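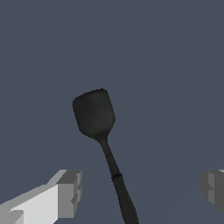 The humble spatula, dark on blue-gray.

Fagundes Kitchen Notes
Sat 4 July
A small thread about pancakes, and about cooking in a language you learned as an adult. I will try to keep it short. (I will not manage.)

When I moved here, I could follow a work meeting in English but I could not follow a recipe. "Fold in the flour." Fold? I knew how to fold a shirt. I stood with the bowl and I looked in the dictionary, and the dictionary also spoke of shirts.

The next word was "batter." I knew it from baseball on the television. For two weeks I believed that a "lumpy batter" was a joke about a sportsman.

Then the cups. At home we weigh everything. One cup of flour can be a different amount each time, it depends on how hard you press it. I bought a cheap scale and I wrote the grams in pencil on every recipe. I recommend this to everybody who grew up with grams.

My recipe, after many Sundays:
200 grams flour
294 grams buttermilk
4 small eggs
a spoon of sugar, a pinch of salt, a little baking powder
melted butter, as much as you feel is right that day

People ask me why 294 and not 300. It is the weight that came out when I poured the buttermilk into my blue mug up to the line, and the pancakes were good, so I kept it.

Mix the dry things first. Then the wet things. Then together, and stop early. Lumps are fine. It took me a long time to believe this, in my mother's kitchen a lump was a kind of failure.

Let it rest while you make coffee. The pan should be on medium heat. If the butter turns brown at once, take the pan away from the stove for a moment and begin again with new butter.

Turn the pancake when the bubbles on top open and stay open. One time only. Do not press it flat after you turn it, please. I see this in diners and it makes me sad.

The first one is always for the cook. In my language we say the first pancake is a lump, and I was happy to learn that people here also have a bad first one. Some things do not need translation.

About toppings. My neighbors on Plurningate Street put maple syrup and bacon on the same plate. I was polite, and I tried it. Now I do it too. But with guests from home I still serve sour cream and jam, and nobody has complained so far.

A few words I had to learn twice, in case they help another person:
"Griddle" is the flat thing, "grill" is the thing with bars. But some people say grill for both.
"Simmer" is less than boil.
"To taste" means that the writer trusts you. I found this frightening.

In May I wrote this recipe on a card for the bake sale at the Drustus library. A lady corrected my "flower" to "flour" with a very small pen and bought the card anyway. I still have to smile about it.

Somebody asked under my last thread if you can make them without eggs. I tried with mashed banana. They are softer and they brown faster, so a lower heat is better. The taste is mostly banana, you should like banana.

Also this account passed 3000 followers this week. Thank you for reading my careful sentences. If you see a mistake in the grammar, you may tell me. If you see a mistake in the recipe, please tell me quickly, it is already in the oven of somebody.

Next thread will be about dumplings, and the word "knead," and why it has a k.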